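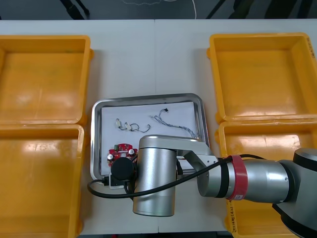
Search reports Go

Torell Parts Library: progress report to the Yap Fund
23 October 2019
Prepared by Genalyn Bañez

Dear Marisol,

What a stretch it has been since July! When we last wrote, the parts library was mostly boxes under the stairs at Plollovwood. Now people can walk in, ask for a connector or a coil and go home with one. We have 79 regular borrowers, and 817 parts have been sorted, checked and shelved. Our target for the year is 3000, so there is plenty left to do, but the donations keep coming and we're having a great time with them.

Your grant paid for the yellow bins, and they have made the biggest difference of anything. Everything gets laid out before it goes in a bin, small boards and cables together, so the sorters can see what they've got. Marites Macapagal wrote up the sorting rules on one page (it took 3 drafts and a lot of arguing about what counts as a "cable").

Wiring was the group we worried about most. Old harnesses used to get snipped up for their ends, and we now keep them whole whenever the connectors look good. Teachers love these, especially the ones with several kinds of plug on one harness.
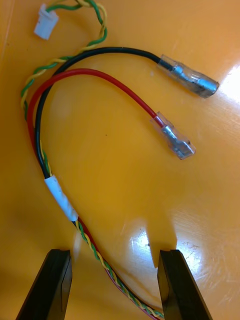
Harness with spade connectors in clear sleeves and a small white plug on the green and yellow pair.

Leandro Arroyo has taken on the moving parts: motors, relays, solenoids. He wants each one tested on the bench supply before it gets a label, and he's right, though it does slow us down. The Terkitz repair class has already asked for a set of solenoids to use in its door latch project, and we'd love to have that ready before their next term.

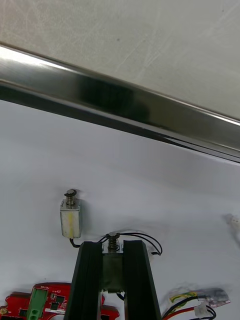

Two push-pull solenoids, with their springs and plungers in place.

Spending is almost on plan. We went over a little on labels and under on shelving, and Marilou Galang will send the full sheet separately. With your okay, we'd like to move the shelving money to a second bench supply so two people can test at once.

Come by and see it all any time!

Genalyn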